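Informe de avance para Castellanos: célula de dos brazos, nave de Gusdale
Lunes 5 de julio

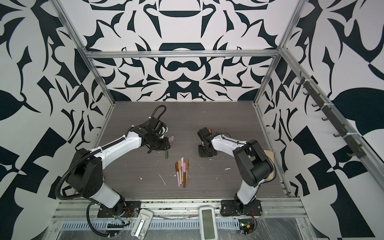
Célula de dos brazos durante la prueba con rotuladores.

La célula está montada y se mueve. De ahí a decir que está lista, como sostiene el proveedor, hay un trecho. En el turno de prueba Jalen Brannigan registró 18 paradas, 11 de ellas por error de comunicación en el brazo izquierdo. Briris lo atribuye al programa. Yo sospecho del cableado: junto a la base izquierda asoma un manojo de hilos sin canalizar, y mientras siga así no firmaré que la avería sea de software.

La recalibración de abril aguantó dos semanas. Keisha Begay la ha repetido y da por buenos los resultados; prefiero esperar a verlos después de un mes de uso.

Pendiente:
- Ordenar y sujetar los hilos de la base izquierda.
- Fijar la placa de circuito junto al montaje derecho.
- Limpiar la mesa, que tiene manchas blancas.

Gasto del periodo: 967 euros, casi todo en conectores. No pido ampliación hasta saber qué falla.

Harriet Ruiz-Ortega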